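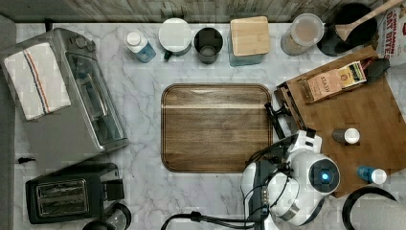 Home Notebook Recipes tried Search Log in

October, mid-morning

Spent a good while on the counter before the kettle had its turn, and I'm glad I did, even if Paloma thinks I fuss. I want the Joltorari notes to begin with how we keep the marble, so whoever comes in after me can find the tray without opening every cupboard we own! Containers go along the back, the toaster and the toaster oven stay where they are, and the big wood gets the middle (it's the piece I'm fondest of, and it takes up the most room).

Oiled boards came next on my list. I go over the surface with a soft cloth, always along the grain, and then I do the groove with a fingertip, where the oil

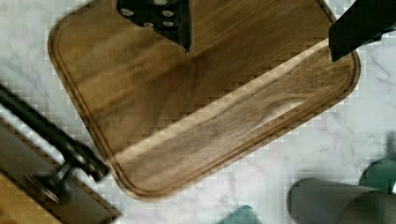
likes to gather if you let it. Twenty minutes of soaking in, then a dry cloth, and I try very hard not to fiddle with it in between. Last time I used over 35 ml for one round of boards, far too much, and everything that touched them came away slick until lunch. Half of that would do nicely.

I had also been wondering whether to stand the boards on end at night or leave them lying down, and I asked at coffee.
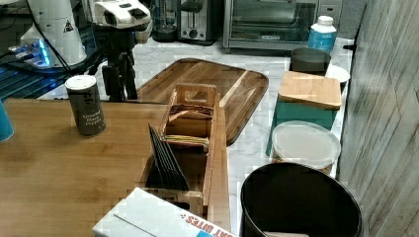

Juraj Malý is firmly for standing them up. He wrote back that a board left flat gets air on one side only and will cup sooner or later, and would I please stop stacking things on top of them. Fair enough, I'll try it his way for 4 weeks and write down what I see.

Still to do: label the dry goods, find a home for the spare lids, ask Soledad about more oil.

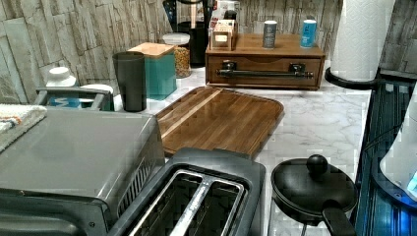
Back of the counter, canister next to the tumbler with the jar behind it.

Roscoe wants the toaster crumbs emptied before anyone makes lunch. I'll get to it after this cup of tea.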